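Print this page | E-mail this page

Grondside Student Robotics Club
Minutes of the regular project meeting, October 2024

Present: Iona Halliday (chair), Dušan Matoušek (faculty adviser), Sabina Jurčo (software), Čestmír Tóth (mechanical), Dagmar Murín (minutes)
Apologies: none

1. Minutes of the previous meeting
Approved with one correction. Item 4 should read "wrist cable" in both places, not "base cable."

2. Clendton competition entry
I. Halliday confirmed that the club is entered in the tabletop manipulation class. The entry fee has been paid from the club account. The technical description is due in December and must include a bench drawing, a list of objects, and a statement of which parts of the run are scripted. The rules allow toy food. Each object must be available to the judges for inspection before the run.

D. Matoušek asked whether the description could be shared with the other Grondside entry. I. Halliday replied that the rules require separate documents, but the bench drawing may be the same.

3. Software
S. Jurčo reported on the Kumirico planner, version 13. The planner now reads the object list from a file at startup. The grasp log holds 199 attempts. Of these, 74 are marked as failed, and most of the failed entries are for round objects. The apple and the mug account for the larger part. S. Jurčo proposed splitting the failure code into "missed" and "dropped," as the present code does not separate the two. Agreed.

Č. Tóth asked if the old entries would be recoded. S. Jurčo will recode only those with a written note attached. The rest stay as they are and will be left out of the table in the technical description.

The approach height over containers was discussed. The planner treats the rim of a tray or basket as a flat line at one height. S. Jurčo wants a rim height stored for each container. D. Matoušek suggested measuring at both ends of the long axis and storing the larger value. Agreed for the oval containers. Plates and saucers keep the present setting.

4. Bench layout and object set
The layout was reviewed with the arm at the bench. The toaster oven stays on the side opposite the arm. Bananas and strawberry stay by the large plate, and the orange slice keeps its own small dish. The mug position is not fixed. It may be upright or on its side, and both cases are to be tested.

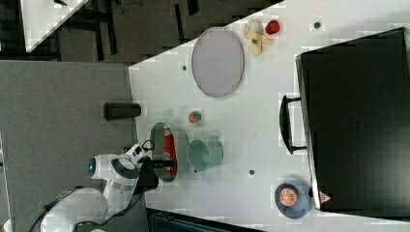
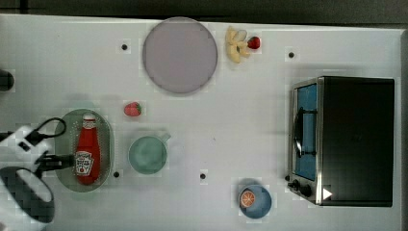

Bench with toy food set, mug, and toaster oven. Second picture: gripper at the ketchup bottle in the green basket.

Č. Tóth noted that the ketchup bottle lies lengthwise in the basket, with little choice of grasp angle for an arm coming in from the side. Two options were put forward: turn the basket, or let the planner turn the wrist. D. Matoušek was against turning the basket, as the judges may place it themselves. The wrist option was chosen. S. Jurčo to make the change and Č. Tóth to check cable clearance through the full wrist rotation before it is run at normal speed.

The holes in the tabletop may be used as reference points for the bench drawing. D. Murín asked that the drawing give all distances from a single hole. Agreed. Č. Tóth to choose the hole and mark it on the drawing only. No tape or ink on the tabletop.

5. Mechanical
Č. Tóth reported play in the finger mount. The screws were retightened with thread lock and the mount will be checked again after the next long session. A spare set of finger pads has been ordered from Hájek. Delivery time was not given.

The wrist cable is to be inspected at the start of every session and the result entered on the sheet by the door. Three sessions in the current sheet have no entry. I. Halliday reminded members that an unsigned sheet means the arm is not powered on.

6. Oven door task
The task is optional under the Clendton rules and carries extra points. S. Jurčo estimated that a scripted pull on the handle could be ready before December, but a planned one could not. D. Matoušek advised leaving it out of the technical description unless it has succeeded in 7 consecutive runs. Decision deferred to the next meeting.

7. Actions
S. Jurčo: split failure code; recode noted entries; rim heights; wrist rotation in planner.
Č. Tóth: cable clearance check; bench drawing; finger mount check.
I. Halliday: first draft of technical description, to be circulated to all present.
D. Murín: object list in the competition format.

8. Any other business
D. Matoušek will be away for the next session. I. Halliday holds the key.

Minutes taken by D. Murín.

Contact the club | © Grondside Student Robotics Club | Back to top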